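换夹爪换了一整个五月,终于可以坐下来写写了!这串会很长,主要讲抓布:两款夹爪、一堆指垫、两种腕部相机装法,还有一个让我改观的控制器。想到哪写到哪,顺序不一定对。

先交代硬件,省得后面一直有人问。臂是Alon的,六轴,法兰干净,走线从腕子里面过。夹爪一款是Udoment的平行二指,一款是Brandes的连杆式。控制器前半段用臂自带的,后半段换成了Skernirar。

任务很朴素:把堆成一团的衣物从筐里提出来,换个地方放下。叠衣服先不谈,那是下一串的事。我就想知道同样的策略、同样的臂,末端换了以后差多少。

抓硬东西的时候,大家挑夹爪看行程、看夹持力、看重量,表格一拉基本就定了。抓布完全不是这回事,表格上一模一样的两个爪,放到布上手感能差出一个世界。最有意思的也就是这里!

先说Udoment。第一次通电就很喜欢它,两根手指平着合拢,指尖走到哪里脑子里想得清清楚楚。写示教点的时候特别省心,开口多大就是多大,指尖高度不跟着变。

连杆式就麻烦在这儿。Brandes合拢的时候指尖会走一小段弧线,往前探一点点。抓盒子无所谓,抓摊在台面上的薄布,这一点点就够它把桌面怼一下。我第一天晚上就听见臂报了碰撞,吓得我从椅子上弹起来。

可是!把这个弧线摸清楚以后,它变成了优点。指尖往前探的同时往里收,等于自己带一个“铲”的动作,布边会被它刮起来,卷进两指之间。Udoment要做到同样的事,得让臂配合着往前送,合爪和移动要对得很准。

所以头几天我的评价是:厚的、蓬的,两个都行;薄的、贴着台面的,Brandes赢。后来换了指垫,这句话又得改。

指垫这件事值得单独讲。Liam Kettle看了我的早期记录,回了我一句:“你在比指垫,你以为你在比夹爪。”我当时还不服气,嘴硬了一晚上,第二天老老实实拆螺丝。

他说得对。两个爪出厂带的垫子根本不是一种东西,Udoment的偏硬偏滑,Brandes的偏软带纹。我等于拿穿皮鞋的和穿跑鞋的比赛跑,还在那里认真分析腿长。

于是重来。我前后做了8套指垫,硬度、纹路、前缘的形状各不相同,每一套都能装到两个爪上。转接片是自己画的,第一版孔位画反了,第二版好了,第三版加了个倒角,换起来顺手很多。

硬垫的问题:夹力小了布往下溜,夹力大了,布被夹住的地方没事,旁边会被挤出来一个褶,褶一多,垫子实际接触的面积反倒小了。看力的曲线会看到它先上去,然后慢慢往下掉,掉到某个点整件布就走了。

软垫的问题:它自己会变形。提起一件重一点的衣服,垫子被往下拽,指尖的实际位置跟模型里的就对不上了。放下的时候也黏黏糊糊,爪子张开了,布还挂在垫子边上不肯走。放布比抓布难,这个我以前真没想到。

纹路呢,我一开始觉得越粗越好,抓得牢嘛。结果粗纹遇到针织的东西会勾线!毛线圈挂在纹路里,张开手指的时候扯着走。勾坏了一条我挺喜欢的围巾,算是交了学费,后来粗纹那套就退役了。

前缘形状影响最大,大到我想给它单独开一串。圆前缘下探的时候会把布推开,像船头推水。薄前缘能插进褶里,可是碰到硬台面很容易自己卷起来。最后留下的是一个稍微带斜面的折中款,两头都不完美,两头都能用。

讲讲布本身。做抓取的人容易把“布”当一个词,真摆到爪子底下,每一件都是另一种材料。起绒的那种,指垫一贴上去就有咬合感;表面平滑的深色料子,指尖经过的时候只是跟着滑。鼓起来的纹路是好东西,相当于天然的把手,我的策略后来专门学会了往那种地方去。

腕部相机,手指贴着布的时候: 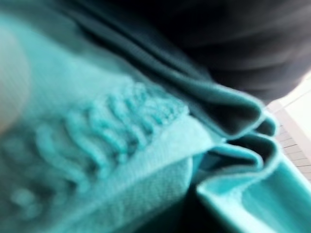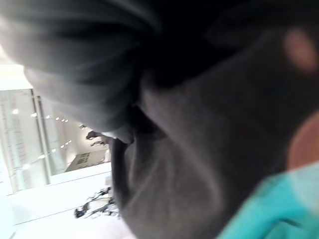
接着讲相机。我试了两种装法,一种装在夹爪正后方,顺着手指看;一种装在侧面的支架上,斜着看指尖。同一个型号的小相机,只动位置和角度。

正后方的好处是标定简单,手指左右对称,画面中心基本就是要抓的点。写视觉伺服特别舒服,目标往中间靠就行了。坏处是越靠近目标越没信息,手指、垫子、布三样东西挤在一起,最关键的那一小段路反而看得最少。

斜着看就能看到指尖和布之间的那条缝。有没有进到褶里、是插在上层还是下层,有时候一眼就能判断。对我来说这个信息比什么都值钱!代价是支架伸出来一截,进筐的时候容易刮到筐沿,臂的姿态也被它限制住了。

支架我改过好多次。最早那版细细长长一根,臂一加速它就晃,画面跟着抖。我以为是曝光的问题,调了一下午曝光,什么用没有。后来手指轻轻弹了一下支架,看它嗡嗡地颤,当场明白了。加了一条斜筋,好了。

深度相机也上过一阵,装在臂的基座旁边看全局。选下探点的时候它很好用,堆得最高的那团在哪里清清楚楚。深色的布它不太给面子,点云上会缺一块,策略以为那里是个洞,兴冲冲地往洞里扎。后来我把缺的地方一律当成“有东西”来处理,粗暴,有效。

现在的分工:全局的负责找地方,腕部的负责最后那一小段。交接点设在手指刚要碰到布之前。交接太早,腕部那路还没看清目标;交接太晚,全局那路已经被手臂自己挡住了。这个点我是一点一点挪出来的,没有公式。

灯光也要说一句。头顶一排小灯,反光反得很热闹,玻璃里一套,台面上一套。颜色分割的阈值白天调好,傍晚就偏。我后来不碰颜色了,改看边缘和褶的走向,稳了不少。锁白平衡、锁曝光,做这个的人一定要先把这两样锁死再收数据,不要学我。

好,控制器!这是整个五月最大的惊喜。

用自带控制器的时候,我的流程是:臂走到位,停,合爪,等合爪完成的信号,再提。每一步之间都有一小段停顿,看着像在犹豫。抓硬东西没关系,抓布的时候这一小段停顿里布会自己松下去,刚插进去的褶又塌了。

换Skernirar是Gerd Görtz劝的。他做装配出身,对这种“走一步停一步”看不下去,盯着我的臂看了一会儿,问我为什么要让它喘气。我说接口就这样。他说那就换接口。

Skernirar可以让夹爪和臂在同一个周期里走。手指合的同时臂往前送一点,再往上带一点,三件事一起发生。我第一次跑通那个动作的时候在椅子上叫了一声!就是人手从一堆衣服里捻起一件的那种感觉,轻轻一搓就上来了。

还记得前面说Udoment抓薄布得靠臂配合吗?换了控制器以后这个配合做得出来了,它一下子就追上来了。同一个爪,同一套垫子,什么都没动,薄布那一栏的表现完全换了个样。

所以我前半个月写的“薄布Brandes赢”要收回一半。准确的说法是:在臂和爪不能同步的时候,Brandes靠机构本身的弧线占便宜;能同步以后,Udoment更听话,想要什么轨迹自己编就行。

力控也讲讲。自带控制器给我的是“夹紧/不夹紧”,顶多设一个力的上限。Skernirar能让力随时间变,我现在的做法是先轻轻碰,确认垫子上有东西,再慢慢加,提起来离开筐沿以后再加一点点。褶被挤出去的情况少了很多。

缺点也有,文档写得一言难尽。参数名有两处跟界面上的对不上,我照着文档写,它不报错,也不动。还有急停恢复以后夹爪的零位要重新找,忘了找的话它会以为自己张着,其实合着。第一次碰到的时候臂空着手走完了全套动作,认认真真地把空气放进了筐里。

日志方面,到目前为止一共存了2,728次抓取尝试,好的坏的都在。其中500多次是换Skernirar之后跑的。样本还不均匀,前半段换垫子换得太频繁,有些组合只跑了很短时间,我不敢拿来画对比图,所以这串里没有成功率表格,别催啦。

怎么算“成功”我也改过定义。最早只要提离筐底就算,后来发现有一类情况特别骗人:提起来的是两件,缠在一起,看着很壮观。按老定义它是成功,按任务它是失败。现在要求放下以后筐外只多一件,标签我一条一条回去改的,改到眼花。

缠在一起的问题,夹爪解决不了,垫子也解决不了。我试过提起来以后抖一抖,有时候下面那件会自己掉回去,有时候反而缠得更紧。抖的幅度和节奏还在摸索。Udoment在抖的时候手指根部有一点点间隙的声音,我听着不太放心,Brandes很安静。

说到声音,这也是个信息!熟了以后闭着眼睛能听出来抓到没有。空合的时候垫子对垫子,啪的一声很脆。中间有布,声音是闷的。我在想要不要装个小麦克风,便宜得很,可能比我折腾了好几天的力阈值还灵。

换装时间顺便提一下。Udoment底下一圈螺丝,有一颗藏在走线后面,每次都要歪着头找。Brandes是快换的,一拧就下来。一天要换好几轮的话,这个差别会直接影响你的心情,心情会影响你愿不愿意再多测一组。真的会!

线也是。布会勾线,线也会勾布。腕部相机那根线最开始走在外面,留了一个小小的弯,袖子钻进去过一次,臂一抬,衣服挂在线上荡秋千。后来全用编织套裹起来贴着连杆走,转到极限位置之前会绷紧一点,关节范围我就缩小了一些来迁就它。

有人问要不要直接上吸盘。试过,透气的布吸不住,密一点的能吸,可是一吸就吸到好几层。也有人推荐针式的,我手头没有,也舍不得再拿围巾去试。

还有人问多指手。想玩!没钱。而且我有个隐约的感觉,抓布这件事里两根手指还远没有被榨干,光是合拢的时机和前缘那一点点斜面,就能让结果差这么多。等我把二指的脾气摸透了再去眼馋别的。

如果你也打算比夹爪,下面是我会先做的事,按我自己吃亏的顺序排。

先把指垫统一。两个爪装同一种垫子,跑一轮,再谈别的。转接片多画几个备用,塑料的会裂,裂的时候多半是晚上。

相机支架先弹一弹。会嗡嗡响的就别收数据了。

标签的定义在第一天写下来贴在显示器旁边。后面一定会想改,改之前把旧的存一份。

垫子表面会沾毛!起绒的布跑上一阵,垫子上一层细绒,摩擦力悄悄就变了。我有一个下午越跑越差,怀疑了策略怀疑了相机怀疑了人生,拿胶带一粘,粘下来一层绒,立刻恢复。现在每换一轮都粘一遍,写进流程里了。

臂这边Alon没什么可抱怨的,重复性很好,贴着筐沿走也不慌。唯一的小脾气是腕部那个关节在某个姿态附近喜欢绕远路,明明转一点点就到,它非要反着转一大圈。加了个中间点就老实了。带着一件衣服转一大圈的样子倒是挺潇洒的。

目前我臂上装着的组合:Udoment,带斜面前缘的中等硬度垫,侧面斜看的腕部相机,Skernirar。Brandes没有收起来,就放在手边,控制器要升级或者想快速试点什么的时候,我还是会把它拧上去。它在简陋的条件下真的很能打,预算紧、控制器又换不了的朋友,我会先推荐看看它。

Liam看完这一版又有新意见,他觉得我应该让两根手指用不一样的垫子,一边硬一边软,硬的那边负责插,软的那边负责压。我第一反应是胡闹,想了一会儿觉得很有道理啊!转接片反正是现成的,左右各装一种就行。

Gerd的意见是让我先把文档里那两处参数名报给厂家,别光在网上抱怨。好的好的,邮件写了,等回音。

转接片的图纸整理一下会放出来,孔位画反的那版就不放了。想要某个组合的原始日志可以留言,我挑跑得够长的先导出来。

周五晚上开始跑左硬右软那一组,跑完继续在这串下面接着写。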